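Up at half past five. Kettle on, then out to look at the sky, which was grey but not doing anything. The move proper starts today, so I am writing this in bits as I get the chance.

The quote from Vaněk came to 1156 pounds in the end, for the lorry, two men and the day's work, with the piano extra if we had still had the piano. The Cirnthorpe firm wanted less but would not give a time of arrival, and I did not fancy sitting on the stairs until teatime. Vaněk said eight and they came at ten to.

I had packed 80 boxes. I know this because they send you 80 flat with a roll of tape, and last night I used the last one for the bathroom cabinet and the dog's things. The book boxes are the small ones. I had filled two of the big ones with books early on, before I had thought about it, and the older of the men lifted a corner of one, put it down again and asked if I would mind splitting it. So the first hour went on unpacking. I put half the atlases in with the pillows and wrote BOOKS AND PILLOWS on the side.

Labels are a thing I would do differently. I wrote the room they came from and should have written the room they were going to. We have no dining room at the new place, so there are a lot of boxes marked DINING with nowhere to go, and they will all end up in the hall. 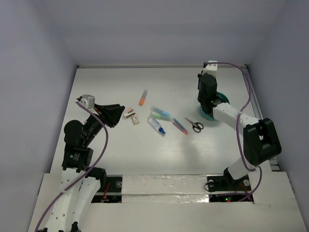 The wardrobe would not go down the stairs. It went up them in one piece, I am quite sure of that, but the banister was replaced after the damp and must be thicker than the old one. They took the doors off, then the top, and put the screws in a freezer bag taped to the inside of the back panel. I wrote WARDROBE on the bag, though there was no need.

Stopped at eleven for tea. I had left out the kettle, four mugs, the biscuits and the toilet roll in a washing-up bowl, which my mother always did. No teaspoons. We stirred with the handle of a fork.

The storage unit is at Hukholm, on the road out past the garden centre. We are not in the new house until the end of the month, so most of it goes there and we have the spare room at Mavis's in the meantime. I had taken one of the middling units, going by the chart on their wall, and I lay awake over whether it would be enough. The men did not seem worried. They built it up from the back with the mattresses on edge along one side, sofa on its end, boxes to the ceiling, and left a narrow way down the middle so we can reach the filing cabinet. There was room over. I could have had the size down and saved a bit each week, but there it is.

A few things I wanted at the front and got there:

The box with the winter coats
The vacuum cleaner
The tool box
The blue suitcase with the deeds and the insurance papers

And one I wanted and did not get, the iron, which is somewhere behind the sofa until the end of the month.

You have to bring your own padlock at Hukholm. They do sell them at the desk, 15 pounds. I had brought one from the shed and then found I had only one key for it, so I bought theirs, which has 2 keys. One is on my ring and the other goes in Mavis's kitchen drawer.

Went back to the old house on my own after that to read the meters and sweep through. Gas, electric, water, all written on the back of the removal sheet. The carpets have dents everywhere the furniture stood. I found a marble behind the boiler, a library card and the missing bracket for the kitchen blind, so I put the bracket up. Left the boiler book and the bin calendar on the windowsill for the new people. The agent in Dolham shuts at five and I got the keys on the counter at twenty to. He asked for the garage one as well and I had to go back out to the car for it.

I had thought I would mind more, locking up. I was mostly thinking about whether I had turned the water off, and I had.

Sat down at Mavis's about seven with my shoes off and told her about the unit being too big, and how I was half minded to ask them to swap it for the smaller one next week.
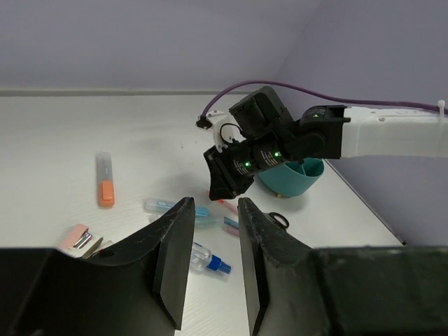
Mavis Halvorsen said I was to do no such thing. She said it would mean paying men to come and take it all out again in order to put it all back in next door, and that whatever I saved on the rent would go on that twice over. When she moved from Cirnthorpe she had the smaller size, and every time she wanted anything she had to stand half of it out in the corridor. Keep the gap, she said, and put the garden chairs in it.

I had forgotten the garden chairs. They are still behind the shed at the old house, four of them and the folding table. I shall have to ring the agent in the morning and ask if I can get round the side for them.

Fish pie for supper. Bed at half past nine, back not too bad. Ring the agent, ring the water people, find out about getting the post sent on.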